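Hanging Baskets Over a Craft or Packing Table

If your table is anything like mine was, you can't see the top of it by the end of the week. Pens, tape, scissors, the kids' lunch bags, a library book or two, and somewhere underneath it all the thing you sat down to do. I put up with it for years before I finally got the small stuff off the surface and onto the walls, and I only wish I'd started sooner (May, if you're wondering, when it was too wet to garden).

What you'll need: a length of metal bar to go across the back, a long wire basket with dividers, a smaller open basket for the side, hooks to suit, a tape measure and a level. My hooks came from Stitmont and the long basket is a Dular. The bar was cut for me at 1690 mm, but please measure your own table first!

Start with the bar. Sit down in your usual chair and reach forward as though you were putting away a pair of scissors. Wherever your hand lands comfortably is where the basket wants to be, so mark the wall and fix the bar a little higher to allow for the hooks. Mine sits 379 mm above the tabletop, and I checked it with the level three times.

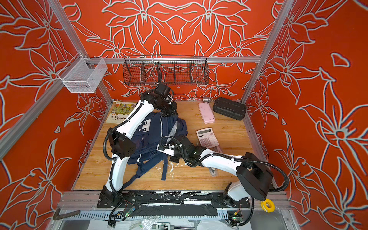
Choosing the baskets is the fun part, and I'd happily spend a whole afternoon at it. Wire mesh is my favourite by a long way, because you can spot what you're after without tipping everything out, and it's lovely if you've gone to the trouble of a patterned wall. The big white lilies on red-orange still show right through the black mesh, and it would be a shame to hide them behind a solid tub. Keep the long divided basket at the back for things you sort, and hang the smaller one off to the left for odds and ends.

Leave the baskets empty for a day or so while you work at the table as usual. If your elbow keeps finding one, move it along before you fill it. A school backpack is a good test, as it's about the bulkiest thing most of us pack at a table, and you want to be able to open the top without knocking anything overhead.

Then fill them slowly, with the heaviest bits nearest the hooks. Paint splatters on the tabletop can wait for another weekend.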